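Lepik Linen Hire
Frequently asked questions

Booking and collection

How far ahead do I need to book?
For most of the year, two weeks is enough. January and the end-of-year party season fill up early, so get in touch as soon as you have a venue. White and ivory go first. If your colour has gone we will offer the nearest one we have, and you can say no.

Do you have a minimum order?
There is no minimum if you collect from the Osonden depot. Delivered orders have a minimum hire value, which depends on your postcode and is shown at the checkout.

How many guests can you cater for?
We can supply matching cloths and serviettes for up to 200 guests from stock. Past that number we may have to mix dye batches, and we'll tell you before you pay. Ask for Constanza Maldonado if you are planning something large.

When can I pick up?
Collection is from the roller door at the back of the building, not the showroom. Drive in off the laneway and ring the bell. Parking in the laneway is for loading only. If someone else is collecting for you, give them the order number, as we can't search by the name of the couple or the event.

Do you deliver?
Yes, throughout Osonden and as far as Noltance. Delivery is a flat $37 each way. Drivers bring the tubs to the door of the venue but don't lay the tables. If there are stairs and no lift, put it in the order notes.

Choosing cloths

What size cloth do I need?
Measure the tabletop, then add the drop you want on each side, counted twice. A short drop comes down to about the seat of the chair. A full drop reaches the floor and hides trestle legs. For round tables, measure straight across the middle. If you only know how many people the table seats, ring us, but a measurement is better -- hire trestles vary more than you'd think.

Which colours do you carry?
White, ivory, navy, sage, rust, dark grey and black in plain polyester. White and ivory are also available in a cotton blend. Fabric swatches can be posted out free of charge, and we recommend them for anyone trying to match bridesmaids' dresses or printed menus. Screens are unreliable for sage in particular.

Will the cloths arrive ironed?
They are pressed and folded at the depot. Fold lines will show on any cloth that has been packed in a tub, and they show more on darker colours under overhead light. Cloths on a large table also pick up wrinkles when they are dragged into place, so lift them by the corners and lower them.
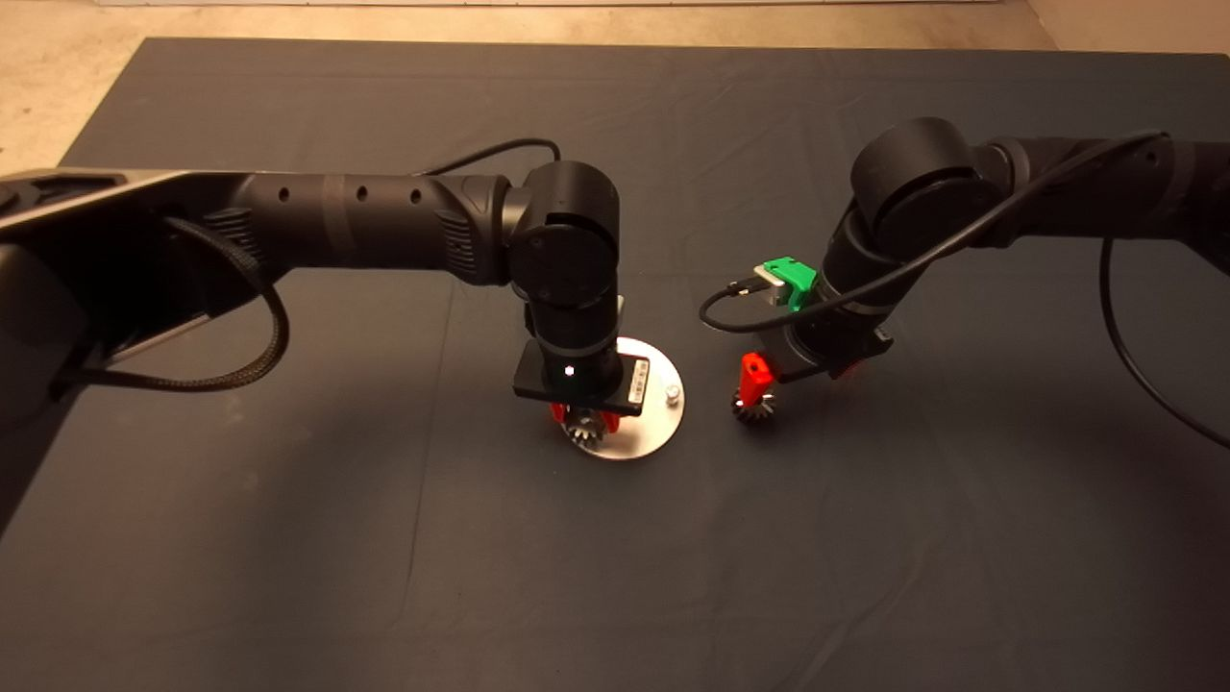 Wrinkles in a dark grey cloth on a large table.

How do I get creases out at the venue?
A handheld garment steamer is the easiest way. Work from the middle out to the hem with the cloth already on the table, and keep the steamer moving. You can use an iron on the cotton blend. Please don't iron the polyester above a low setting, as it goes shiny and we can't reverse it. Steamers can be added to any order if we have one free.

Can I put candles on them?
Yes, if they are in holders that catch the wax. Tapers in open candlesticks are the main cause of damage charges.

After the event

Do I need to wash anything?
No. Shake out crumbs, confetti and petals, and put everything back in the tub. If a cloth is wet, hang it over a chair or a fence until it dries. Mildew sets in quickly in a closed tub over summer and it doesn't come out.

What about red wine?
Blot it and leave it. Salt, soda water and stain sprays make our job harder. Ordinary food and wine stains are covered by the hire price.

What will I be charged for?
Burns, tears, wax, permanent marker, mildew and anything missing. The replacement price for each item is listed on your invoice. Telma Rivadeneira checks the returns and will email you before any charge goes through.

I've returned something that isn't yours. Can I get it back?
Usually. We hold stray items for six weeks. Venue tea towels are the most common, along with the odd cake knife.

Can I change or cancel my order?
You can change quantities up until the order is packed. Cancellations before that point receive a credit, or a refund less the deposit. For postponed events we move the booking at no cost, as long as the stock is available on the new date.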